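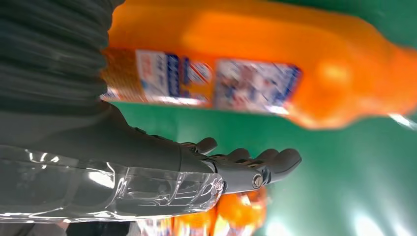 Botella grande de plástico naranja, tumbada sobre un lado.

Actualidad > Envases > Plástico rígido

Kvam unifica en naranja los envases de su línea de limpieza

La envasadora Kvam ha retirado las botellas blancas de su línea de limpieza doméstica y las sustituye por botellas de plástico naranja. El cambio afecta a los productos que fabrica para Hostero y Prinov, y se aplica a todos los lotes cerrados desde el 8 de abril de 2018.

El color se añade en masa, antes del soplado, por lo que la pared no lleva pintura ni funda. La capacidad, la rosca y el tapón se mantienen. Las etiquetas conservan el formato anterior, con un fondo más claro para que el texto de seguridad contraste con el nuevo tono.

Randi Viklund, responsable de envases de Kvam, explica que los almacenes confundían las referencias blancas con las de lavandería, que se guardan en los mismos pasillos. "El código de barras era correcto, pero el operario cogía la caja de al lado", señala. Según la empresa, el año pasado se registraron 648 devoluciones por esta causa.

Las existencias antiguas -- 2691 cajas en el almacén central -- se servirán hasta agotarse, sin mezclar colores en un mismo palé. Los pedidos parciales llevarán la referencia 1530 para el envase blanco y la 1531 para el naranja.

Kellness, que compra a granel y rellena en sus propias instalaciones, seguirá con botellas blancas hasta octubre.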